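4.2 Household surfaces and the problem of the last item

The tidying literature is generous on the subject of drawers and nearly silent on tables. We think this is a mistake. Of the 1,643 entries in the Fiststead household diaries, 1,401 mention a table, usually in a tone of mild grievance. The typical complaint concerns two things that do not belong together and have been left together anyway, such as a towel and a magazine.

We call this a mixed pair. The towel is soft, takes up more room than its owner would admit, and has no obvious front. The magazine is flat and has corners. Most diarists put the towel away first, on the grounds that it looked worse.

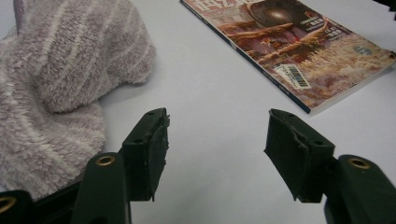

Figure 3. A mixed pair on a white tabletop: striped plush towel, bunched, and glossy magazine, lying at an angle.

4.3 Why the magazine stays

Under the Jemal coding scheme an item is "settled" once its owner has stopped seeing it. Towels rarely settle. Magazines do so with great ease, and 168 diary entries describe one being straightened, squared to the table edge and left there, an act the diarists recorded as tidying. We coded it as decoration, after some argument.

Condition matters less than we had hoped. A magazine with a worn corner has plainly been handled, and we expected handling to predict either a return to the shelf or a trip to the recycling.

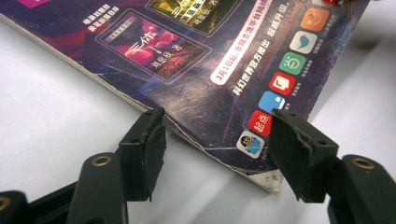 It predicted neither. In the Prukerano follow-up, which ran from October until our patience gave out, worn copies stayed on tables for up to 34 days — about as long as clean ones. Owners of worn copies said they were still reading them. Owners of clean copies said they were about to start. The Flumix storage boxes we supplied to both groups were used mainly for towels.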